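Salivlow says its hand-held gripper can teach a robot arm to fold clothes in 200 demonstrations. Gizella Lakatos, who tests arms and cameras for Pristance, got to 212 before she let the arm try. It managed 49 clean folds, all of them towels.
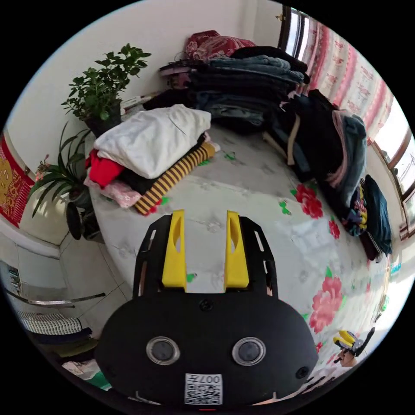 Price is where the pitch gets slippery. Two hand-held units cost less than one decent arm, but the arm still has to be bought. And the yellow fingers have to cope with more than towels: denim, dark jackets and a striped fabric can all end up on the same flowered quilt. Lakatos wants to see the sweater results first – Salivlow hasn't sent any.

"They keep mailing me the towel video," she says. Her rematch with the rival Tóth gripper is set for December.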